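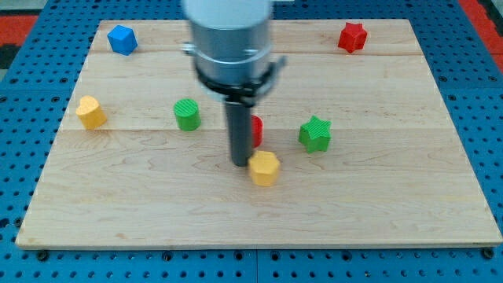
Guides: Open days and visits

How to run a block-pushing demo at an open day

By Gülizar Karaca
September

We ran this demo at the Womstead open day, in the side hall at Morham, and have been asked for the steps. You need one arm, a rod for the end of it, a board and a set of coloured blocks. Visitors ask for a block by name and the arm pushes it across the board.

1. Fix the board. Ours is a light wooden one bolted to the blue pegboard table. Put the bolts close to the front corners and check they are tight before the doors open. A board that creeps will spoil your calibration by lunchtime.

2. Fit the rod. Slide it into the clamp ring under the wrist and tighten the ring by hand, then a quarter turn more. The tip should hover just above the wood. We leave a gap of 2 mm. Any less and the rod will scrape if the board has bowed overnight.

3. Set out the blocks. Mix the shapes as well as the colours, so that people have to say "green star" or "green cylinder" and can't get away with "green". Spread them out and leave a clear patch at the front for the arm to push into. Don't line them up neatly. A child will ask why, and it makes the task look easier than it is.

4. Load the Wumero controller and choose the slow profile. We cap the speed at 70 mm per second with the public present. Run one push with an empty room.

5. Take requests. One visitor at a time, spoken clearly, colour first and shape second. Repeat the request aloud before you start the move — it gives the people at the back a chance to follow.

6. Reset after each group. Stop the arm, lift the rod well clear, and only then reach in. Blocks left touching one another are hard to separate with a single rod, so move them apart by hand.

Keep a tally sheet if you can. We logged 133 requests, and the stars were asked for far more than anything else.

Spare blocks come from Shevchuk, in the cupboard by the fire door. Sign for them.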